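The Last Ovens of Drurport

In Drurport the bread is still sold by weight, and if you ask for half a loaf, half a loaf is cut for you. I moved to this town of 3,000 people from a big city, and it took me one winter to understand how the bread works.

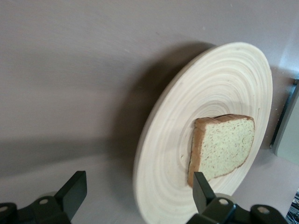
Marta Rusia
Food and Travel Writer

The town has 3 bakeries left. The oldest, Cieślak, stands behind the harbor office and opens at a time when most visitors are asleep. It makes one kind of bread, a rye with a thick crust, and it closes when the shelf is empty. In March, when the fishing boats stay in, this can be before eight in the morning.

Rye from Cieślak is not a bread to eat on the first day. The people here leave it in a cloth until the next evening, because then the sour taste becomes rounder and the knife goes through without tearing. I did not believe this at first, and I ate many bad slices.

The second bakery, Fletura, is younger and more friendly to strangers. It has wheat loaves, seeded rolls and, every Thursday, a flat bread with onion that costs almost nothing. The queue for it goes past the pharmacy.
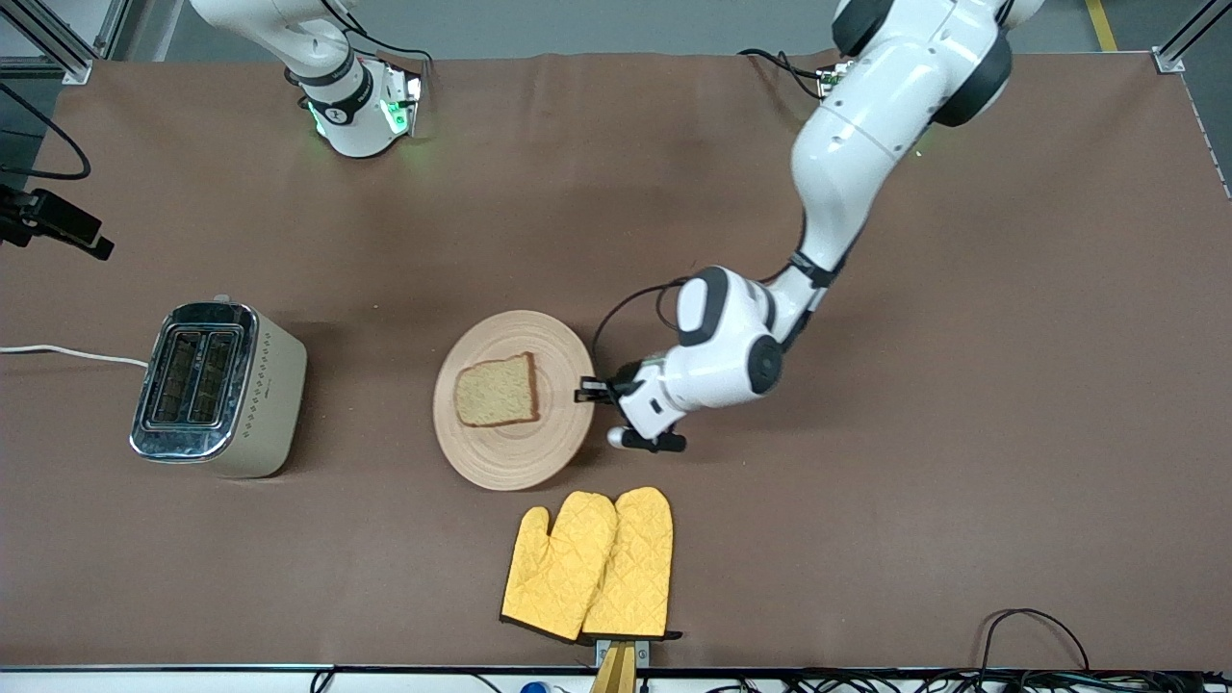
Old bread has its own rules in Drurport, and throwing it away is considered a small shame. It goes into soup with caraway, or it is fried in butter, or it is dried for the geese. At home the simplest answer is a toaster and a round wooden plate, for wood does not make the underside of a hot slice wet as china does. I like mine with salted butter and nothing more. My neighbors add plum jam, and they have been making it the same way for 43 years.

The third bakery has no sign and sells only to those who order the day before. I have ordered two times. Both times the loaf was still warm when I collected it, and I had eaten the end of it before I reached my door.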